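Fondale Towel Cell - Weekly Safety Checklist, With My Comments
Revision 3
Completed 11th June

I usually just tick the boxes and get on with my day, but we had a gripper fault on the folding job this week, so you're getting the long version! Short story: the fingers closed on the terry, the arm went to lift, and the Bite controller threw fault code 202 (grip force out of range) and kept on moving. It should have stopped dead. No injuries, one pulled loop in a towel, and one very cross me.

1. Emergency stop, operator side - PASS
Pressed it twice, once at rest and once at slow speed. Power dropped both times. The button is a little stiff on the release, but I can live with that.

2. Emergency stop, wall side - PASS
Same test, same result. Please stop hanging jackets on it, folks.

3. Gripper fingers and pads - PASS WITH COMMENT
No cracks that I could find, and both fingers close evenly. I ran the pinch slowly with a towel down and kept my hand on the stop the whole time.

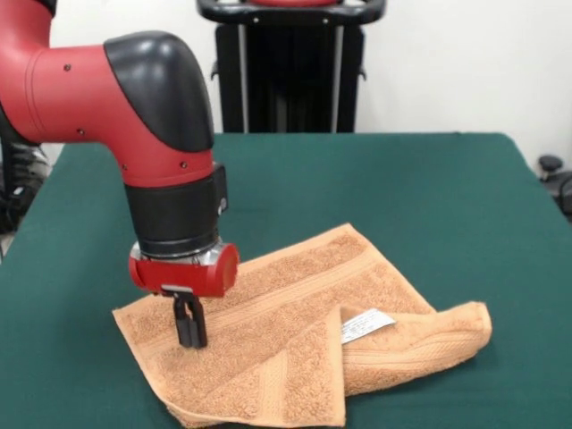 What bugs me is the force setting. Somebody had bumped it up to 8 on the Clandik menu, and our job sheet says 3. I get why (thick terry slips, and it drives you nuts) but a setting that high is how you end up with a fault in the first place. I've put it back to 3 and written the number inside the cabinet door in big letters.

4. Mounting bolts at the wrist - PASS
Torque checked, paint marks redrawn. Nothing had moved.

5. Stop on fault - FAIL
So this is the big one. I forced a 202 on purpose, and the arm carried on to its next point before it stopped. Did it again, got the same thing. The fault was being logged as a warning, and a warning doesn't stop motion. I traced it to the settings file we loaded back in March, when the Trerier update went on and we all said we'd double-check it later - well, later is now.
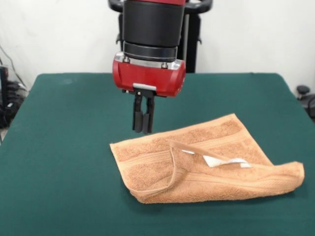 I've changed it to a hard stop and tested it with the arm at slow speed only. It behaved, but I want a full-speed test before I call this closed. Until then the item stays at FAIL and the cell runs in slow mode, even if that makes us late.

6. Table cover and edges - PASS
No lifting corners, no tape needed. Check again next week anyway.

7. Cables - PASS WITH COMMENT
Nothing pinched or rubbed through. I'd still love a proper cable tray before the next audit (third time of asking!).

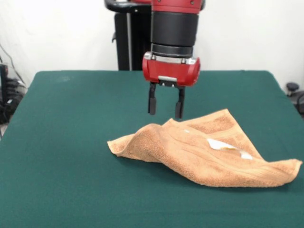 Can I reach in and straighten a towel while the arm is paused?
Press the emergency stop first, then reach in. Pause only holds the program, and the arm can start again from the panel while your hand is still under the gripper.

8. Fault log saved - PASS
Copied to the shared folder, 2 entries for the forced tests plus the original one.

Still open: item 5, full-speed stop test. I'll do it before the slow mode tag comes off, and I'll add the result to this same sheet.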